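5. Puesta en marcha de los dos brazos en casa

Esta sección da por hecho que ha montado los brazos según la sección 4. El folleto del kit Pirihi promete "recoger objetos del suelo desde el primer día". No se lo crea: en el taller de Ostgate tardamos 31 intentos en lograr un agarre que mereciera repetirse.

5.1 Preparación

1. Despeje el suelo entre las bases. Las baldosas brillantes dan reflejos que confunden a la cámara de muñeca; baje la luz si puede.
2. Lleve los cables hacia fuera y compruebe que ninguno se tensa al levantar el codo.
3. Coloque la papelera al alcance de los dos brazos.
4. Limite la velocidad a 900 en el programa Zotska. El valor de fábrica es más alto y no le hemos encontrado utilidad.

PRECAUCIÓN: Tenga la parada de emergencia en la mano. La parada por software no la sustituye, diga lo que diga el menú.

5.2 Prueba con objeto alargado

5. Cierre las pinzas sobre la parte estrecha del objeto. El ajuste "fuerza automática" aprieta de más; use el nivel 2.
6. Mire la imagen de la cámara de muñeca antes de mover nada.
7. Acerque la herramienta de mango largo a la papelera y deténgala encima.

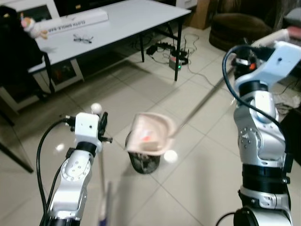
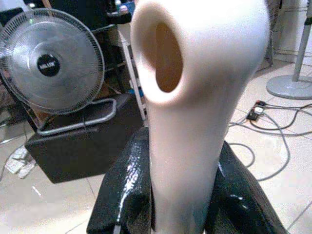
Fig. 5-1 y 5-2. Brazos y papelera; pinza vista desde la muñeca.

8. Repita el paso 7 desde otra posición de partida. Un solo acierto no demuestra nada.

NOTA: Si una pelota ligera se sale de la cuchara, reduzca primero la aceleración. Recalibrar, como aconseja el foro de Standstead, nos costó una tarde y no cambió el resultado.

NOTA: La función "aprendizaje continuo" sigue sin convencernos. Déjela desactivada hasta completar la sección 6.

Revisado por Rochelle Tautahi, 7 ago 2022. Los valores de febrero ya no son válidos.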